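Home | Projects | Minutes | Workshop bookings | Links

Grivstead Robotics Group
Minutes of the October maintenance meeting, upstairs room, 7.15 pm

Apologies were received from Drollard. The minutes of the last meeting were agreed with one correction: the spare wrist cable went to the Lahtinen bench and should be shown there on the parts sheet.

1. Matters arising

The new fuses have come. The label printer is still not working and is carried over.

2. Two-armed machine (Sida): state of repair

Leopoldo Olvera reported. The right wrist was stripped and cleaned after the fault in the summer. The connector had been pushed home at a slight angle and one pin was bent. The pin has been straightened and the connector refitted, but a replacement is on order at a cost of 441 including carriage. The meeting approved the spend.

The left forearm casing has been off and on again. Two of the screws were the wrong length and have been changed. Anyone taking the casing off in future is to put the screws back in the marked tray in order.

Backlash in the right elbow was measured again and is within limits. The left elbow has not been measured.

3. Service interval

The sheet says grease every 200 hours. The log shows the right arm went well past this before the fault. It was agreed to keep to 200 and to write the hours on the front of the cabinet as well as in the log. Leopoldo to do the first entry.

There was some discussion of whether the hands should be on the same interval. Left for now. The finger tendons are to be looked at by eye each time the arms are greased, and any fraying written up the same evening.

4. Zero positions

After the wrist was refitted the right arm came up with its old zero values and reached short. The values were taken again using the jig and saved as set 11. Earlier sets are to be kept but not loaded. The start-up card on the cabinet door still gives the old set and must be changed before the machine is next powered up.

5. Simulator

The model has been brought into line with set 11. The kitchen worktop layout is used for checking reach before anything is tried on the real arms. The right hand gets over the plate to the fruit with the left hand held clear of it, and the forearm passes above the placemat and the croissant.
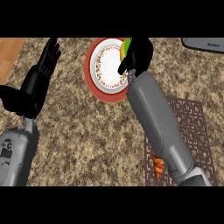
Lahtinen asked whether the model takes any account of cable drag at the wrist, as the real arm has a stiff loop there and the simulated one may be turning more freely than it should. Leopoldo said it does not. He will put a limit on wrist rotation in the model to match the cable, and run the same reach again.

It was agreed that no reach is to be tried on the machine until that limit is in.

6. Actions

Order wrist connector: Leopoldo
Change start-up card to set 11: Lahtinen
Measure left elbow: Drollard, if willing
Wrist limit in model: Leopoldo
Label printer: carried over

7. Any other business

The compressor is to be drained after use. The key to the parts cupboard is back on its hook.

Meeting closed 8.50 pm.

Contact the group | © Grivstead Robotics Group | Back to top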